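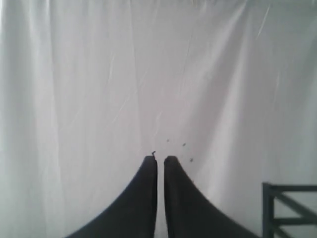

White sheet, hung up, creases and all.

Gheorghița Enache
January 12, 2020

Thread on wrinkles in white sheets. I've been working on this most of the weekend and a few of you asked about it after the last one.

The thin diagonal lines on the right are the ones I care about. The wide folds running top to bottom are just how a big piece of cloth hangs. You can change those by moving the top edge. Thin creases are in the fabric and need water or heat or both.

I wanted a plain white sheet I could hang flat behind things. Plates, bowls, the odd chair I'm selling. I've used a gray wall for years and everything came out looking sad.

I had two sheets to choose from. One is a Gredum flat sheet, cotton, bought for the guest bed and too big for it. The other is a cotton and polyester one from the Damgaard closing sale in Drollbridge. The blend comes off the line almost smooth. The cotton looks better once it's up but you pay for it in ironing.

Things I tried on the cotton one, in the order I tried them.

1. Hang it and wait. My aunt swears by this. I left it up overnight. The soft wrinkles dropped out a little near the bottom. The sharp ones stayed exactly where they were.

2. Spray bottle. Plain water, fine mist, then pull down on the hem with both hands. Better than I expected on the small stuff. Useless on a line where the sheet has been folded in a cupboard since April.

If you do spray, do the whole sheet. I did patches the first time and got rings at the edges of the patches when they dried. They washed out but I had to start over.

3. Dryer with a damp towel, medium heat, then straight out and up. Works if you're standing there when it stops. I was on the phone. By the time I got to it the sheet had balled itself up in one corner of the drum and I had new creases on top of the old ones.

4. Hand steamer, sheet already hanging. Good on wide soft wrinkles. Slow. The tank on mine runs 7 minutes and then you refill it and wait for it to heat again. I went through 5 tanks and my arm was done before the sheet was.

Also, steam from the back if you can get behind it. Mine spits when it's low on water, and a drip on the front side shows.

5. Iron, on the bed, sheet still damp from the wash. This is the one. I put a folded blanket down on the mattress and ironed a section at a time, moving the finished part over the far side so it didn't crumple on the floor. It took 40 minutes. I listened to a whole radio play.

Iron it along the long threads, top to bottom, and keep the iron moving in a straight line. If you swing it in an arc like you would on a shirt, it pushes the cloth sideways and you get those thin slanting lines. I'm fairly sure that's where most of mine come from.

How to get it from the bed to the rail is a separate problem. Folding it, even once, puts a line down the middle. I roll it around a cardboard tube with the ironed side in. The tube came from a fabric shop called Skatska, they were throwing it out and let me have it.

Clips: I started with 4 and the top sagged between them, which gave me deep vertical folds all the way down. More clips, closer together, fixed most of that. Pull the top edge tight before you clamp the last one. Then go back and move the first one, it will have slipped.

Weight on the bottom helps too. I sewed a wide hem and slid a piece of wooden dowel through it. Before that I used clothespins along the bottom edge and they did very little.

Light matters as much as the iron, to be fair. With a lamp straight on, wrinkles mostly wash out. With light from the side, every crease gets its own shadow and a decent sheet looks like a road map. If you can't face the ironing, move the lamp first.

Someone asked about starch. I've used it on tablecloths and it's fine there. On a sheet this size it made the cloth stiff, and the first time I took it down it cracked into little sharp lines that were worse than anything I'd had before. Not doing that again.

Someone else asked why I don't buy a roll of paper. It tears, and I already own the sheet.

For the next wash I'm skipping the spin, or using the slowest one. It'll drip all over the bathroom but I think the hard creases get set in the spin. Will add to this thread when it's done.

Reply to Drollbridge people: yes, the closing sale is over. The blend sheets were in the bins by the door and I only bought the one. Sorry.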